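Werkstattbuch, Oktober 2020
Gasmessung Kraterweg Trarura

Zweite Runde Kalibrierung der CO2-Fühler für den Besucherweg. Die Köpfe kommen von Rekex, Gehäuse und Halterung sind von uns. Einer der Köpfe hatte schon nach dem Auspacken eine Nullpunktabweichung von 40 ppm, der geht zurück. Die anderen liegen im Rahmen.

Prüfgas 2000 ppm, Durchfluss wie im April. Ansprechzeit mit dem neuen Staubfilter deutlich länger als ohne. Am Anzeigepfosten stört das kaum, bei der Senke unterhalb der Yilma-Hütte schon: Dort sammelt sich das Gas bei Windstille schnell, und der Weg führt mitten hindurch. Vorschlag Joonas Heiskanen: dort den groben Filter lassen und öfter wechseln. Bin einverstanden, muss aber in den Wartungsplan.
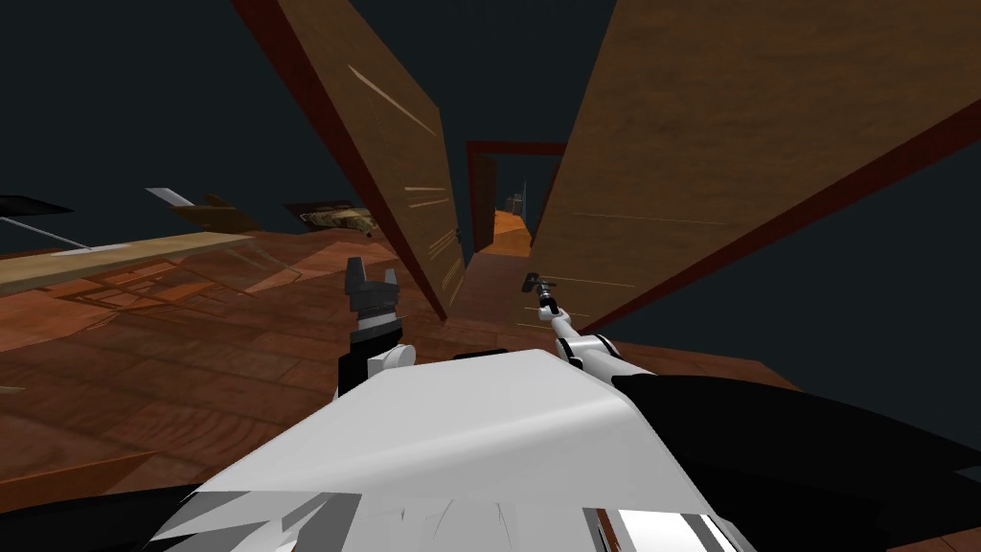
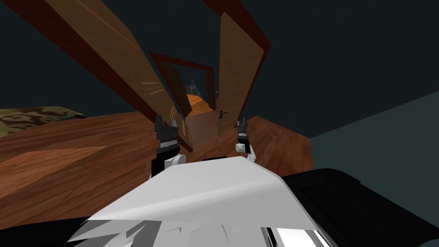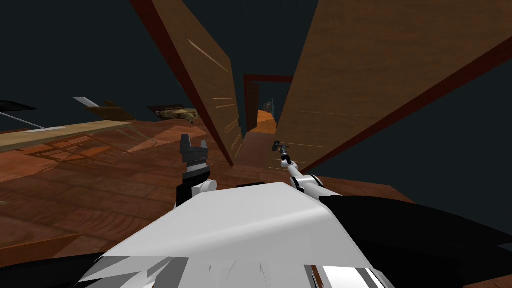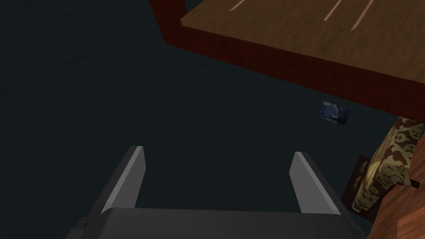
Ansichten aus der Simulation. 1 bis 3: weißer Oberkörper des Roboters, 4: Boden und Holztisch von oben.

Aschetest an der Halterung: 200 g Feinfraktion über das Gehäuse gegeben, danach abgeblasen. Dichtung unauffällig, in den Schraubenköpfen bleibt Material sitzen. Edelstahl statt verzinkt bestellen — die verzinkten Muster vom Standort Burside sind nach einem Winter an der Fumarole alle angefressen.

Die Parkverwaltung will den oberen Rundweg zur Saison wieder für geführte Gruppen öffnen. Gefragt wurde nach einer Ampel mit Rot, Gelb und Grün. Ich halte Gelb für ungünstig, die Gäste bleiben dann stehen und warten ab, ausgerechnet in der Senke. Besser nur offen oder gesperrt, dazu eine Tafel am Parkplatz. Joonas sieht es anders und möchte den Guides die Rohwerte zeigen. Beides ginge, wenn die Guides ein eigenes Handgerät bekommen. Offen.

Funkstrecke: Zwischen Grat und Hütte Ausfälle bei Nebel. Messintervall von 5 Minuten reicht für die Statistik, für die Sperre nicht. Der Pfosten muss lokal entscheiden und darf nicht auf die Hütte warten. Firmware entsprechend ändern, Schwellwerte fest im Gerät ablegen.

Noch zu tun:
Reklamation Rekex schreiben, Seriennummer steht auf dem Karton
Schrauben und Dichtband bestellen
Akku bei Kälte messen, Klimaschrank ist ab nächster Woche frei
Lageplan der Pfosten an die Parkverwaltung — alte Fassung nicht mehr verwenden, Pfosten Süd ist dort falsch eingetragen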